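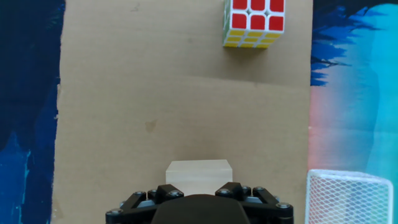

Page last modified: August, 16:42

List: Gundatham Lane plotholders
From: Huw Rowlands
Subject: Re: Cardboard for covering beds

Kidus, Boyang, all,

Kidus's questions are quoted at the bottom, for anyone who joined after he sent them.

I have been covering beds with cardboard over winter on plot 53 for a good few years, and Osvaldo did it before me on the same ground, so most of this is his method with my mistakes taken out.

Type of card. Plain brown corrugated is what you want. A scuff or a torn edge makes no difference. I leave out anything with a shiny printed finish, anything with a waxy feel (a lot of fruit boxes) and anything that has had oil or paint on it. Take the tape off while the card is dry. If you leave it on, you will be picking strips of it out of the bed for years, and I still find bits from my first go at it. Staples too, if you kneel to weed as I do.

Where to get it. Tivberg, the bike shop, will put boxes aside if you ring the day before. They are the best I have found, very large and mostly free of print. One opened flat will cover most of the width of a normal bed. The furniture place next door has big sheets as well but they want them gone early and I have missed them more often than not.

Laying it. Cut the tall weeds down first and leave them where they fall. Soak the soil if it is dry. Put the card down with an overlap of at least a hand's width, more if you have couch grass, and wet it until it goes limp and sits on the soil. Most people's trouble starts with the overlap. Couch will travel sideways a surprising distance and come up through the first gap it meets. On creases and old folds I put a second piece over the top, as that is where it splits.

Then the compost. Osvaldo used to put on 2 inches and it was not enough, the blackbirds had it off the card in a week. I would go to four. I ordered from Saarela last time, 200 litres in bags, and it did one bed and a bit. If several of us want some it would be cheaper loose, but somebody would have to be there to let the lorry in. Hagos has the gate key and might be willing to say which mornings suit him.

On whether it works: for annual weeds, yes, very well. For couch and creeping thistle it weakens them and you will still be digging in spring, though it comes out more easily. For bindweed I saw no difference at all. Horsetail went straight through it. Kidus, from what I saw of your lower bed, you have couch and a little bindweed, so I would fork out what you can reach before you cover it.

Slugs. They do like it underneath. I had a bad time with lettuce one spring and put it down to the card. Beans and squash were fine. If you plan to plant small things, lift a corner in March and have a look before you commit.

As for Fedinine, which Boyang asked about at the tap, I have not used it and can't tell you if it is any good. Please check the site rules on sprays first, as there is a line in them about keeping clear of the shared path and the pond.

I am down there on Saturday from 9 if anyone would like to see a bed that has been under since last autumn. It has rotted away nearly to nothing in the middle and is still tough round the outside where it kept drying out.

Huw

On an earlier evening Kidus Workneh wrote:

> Hello all,
>
> I took on the half plot by the lower hedge this summer and have
> cleared 2 beds. The rest is grass and I won't get through it before
> the weather turns. Hagos Ejigu said some of you cover the ground with
> cardboard and leave it.
>
> What I would like to know is:
>
> Does it matter what sort of cardboard it is?
> Do I need to dig first?
> How much compost goes on top, and where do people buy it?
> Will it kill the grass or only slow it down?
>
> I have a small car, so anything that has to be fetched needs to
> fold. I can also lend a wheelbarrow to anyone who needs one, it is
> behind the blue water butt. The tyre is a bit soft.
>
> Thanks,
> Kidus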